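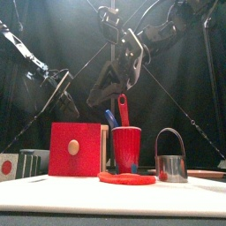 Utensils in a cup on the worktop – does anyone really keep this up?

Plumik
Moving things about in the kitchen again and I keep reading that you should stand your everyday utensils in a cup by the hob. Fine. I have a red cup and a red-handled thing in it, and a red box next to it with a fuzzy, felty front that is meant to take the odds and ends. White top underneath, so every crumb shows. I'm not convinced any of this beats a drawer. Talk me round if you can.

Duangkaew
I've done it for years and wouldn't go back. You grab what you want with one hand while the other is stirring. A drawer means wiping your fingers first.

Bivitz
Grease, though. Anything standing next to my hob gets that sticky film on it, and I don't believe people who say theirs doesn't.

Duangkaew
Mine's at the far end by the kettle. No film.

Bivitz
Then it isn't by the hob, is it? You're walking across the room for a spatula. Might as well open a drawer.

Plumik
This was my thought. Also a cup is light. One long handle sticking up out of it and I'd have thought the whole lot goes over the first time someone catches it with a sleeve.

Plirnport
Put something heavy in the bottom. I use dried beans, 2 handfuls. Tip them out when you wash it.

Bivitz
So now we're washing beans.

Plirnport
No, you're binning them. They cost pennies.

Duangkaew
Or use a heavier cup? I wouldn't bother with beans. My real question is the box. Felt in a kitchen? How do you clean that?

Plumik
I don't know that it is felt, it just feels that way. I've had a go with a lint roller and it picked up plenty. No idea what happens if tomato gets on it.

Bivitz
You'll have a box with tomato on it. Put it in the hall for keys.

Plirnport
Disagree, it's fine if it's for dry stuff. Pegs, bag clips, tea towels. I've had a fabric one on the side since April and it looks the same as it did.

Bivitz
Post again next April.

Plumik
Right, the box is going in the hall. The cup can stay for a month with one or two things in it, no beans, and if it goes over I'm clearing out the drawer instead.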